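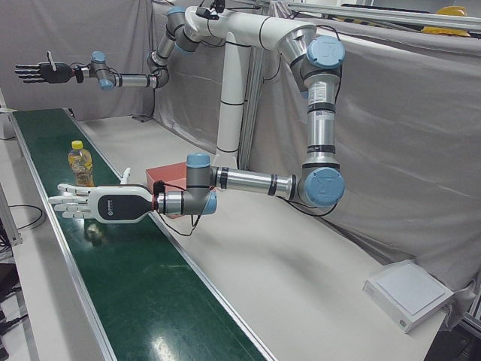 Bottles on the belt, week three

I've had a few kind emails asking how the bottle project is coming along, so let me put the kettle on and catch you up, because it has been a long and pretty happy month at Ondgate.

As of Thursday we had 924 recordings of the two arms working over the green conveyor. Then I went through them all with a cup of tea and found one where the file had saved with no sound of life in it at all, just zeros from every joint, so now we have 923. I was sadder about that one than I should have been!

Most of this set is about the white hand coming in low over the belt, palm down, for a drink bottle standing upright. Clear plastic is a pain for a learning system — you see the drink and the label and the cap, and the rest is mostly guesswork — and a shiny green belt that throws reflections back at you doesn't help. I thought about covering it with something dull, and then decided I'd like the model to learn with the glare in, as it will have to live with glare later on.

What I keep learning, over and over, is that variety beats neatness. Our first 168 examples were lovely and tidy, with the bottle in nearly the same spot each time, and the model learned that spot beautifully and not much else. So now I move the bottle before every take, and I leave my clumsy tries in too, if the hand recovers.

Next up is the black hand, which needs its own set. I'm hoping to start before October is out.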